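Filed under: Sim Notebook > Sidewalk Unit > Faults

18 April 2022

Run 3 of the Camlow route in the simulator, same fault as Friday. The unit leaves the plaza, heads for the street and stops dead with a localization error. No contact, no near miss. It just decides it is somewhere else and the watchdog trips. Position error at the stop was 600 mm and the limit is 300.
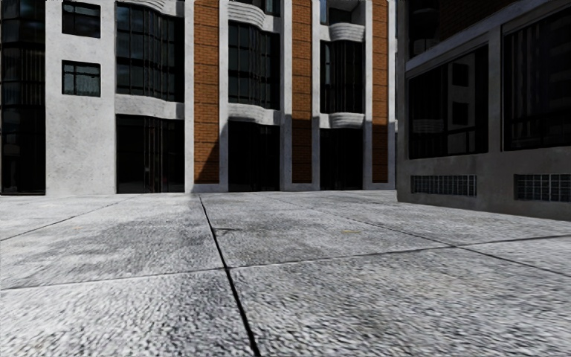
Replayed the log at half speed. The drift starts on the open paving, well before the stop. Feature count falls off and the filter leans on wheel odometry, and the wheel slip setting is still the one Bianca Buzatu put in for the Pastville floor. Wrong surface. I changed it back and the drift got smaller but did not go away.

Second thing I tried was masking shadow edges, on the theory that the matcher was locking onto them in the alley. 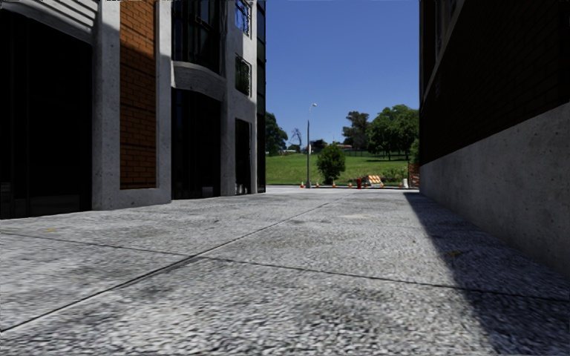 Is the watchdog limit too tight?
I don't think so. At 300 mm we still have room to stop before a curb. At 600 we don't, so the limit stays where it is.

Masking helped in the alley and made the sidewalk worse. The paving texture repeats and the matcher will happily slide along it. Near the road it needs something upright to hold on to, and the map had the street furniture layer turned off. My mistake, I copied the config from Ternilham without reading it.

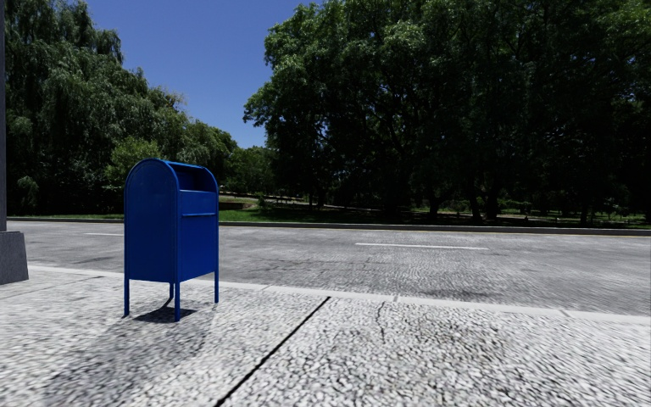
With the layer on, the unit gets to the crosswalk in 3000 steps and holds position. It still picks the wrong curb line once, then corrects. I don't like that. A real unit could have a wheel over the edge by then. No hardware runs on this route until the curb detector has its own check, separate from the localizer.
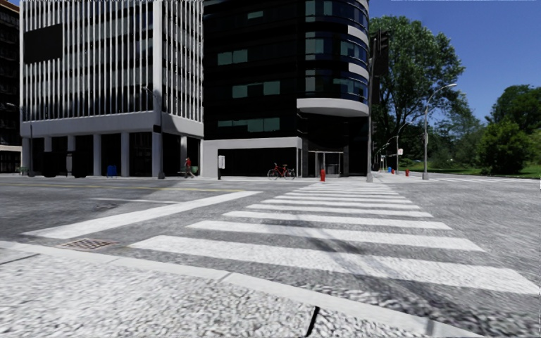

Anca Hodoroagă wants the stop to fire on curb disagreement alone, whatever the position error says, and she would rather have false stops than a wheel in the road. Agreed. I'll wire it in tomorrow and rerun with the old slip value too, so we can see which change did what.

Open: log rotation ate the first part of run 2.

2 comments | 5 shares

Recent entries
Ciobanu battery swap, notes
Watchdog trips since September
Bumper switch stuck closed, again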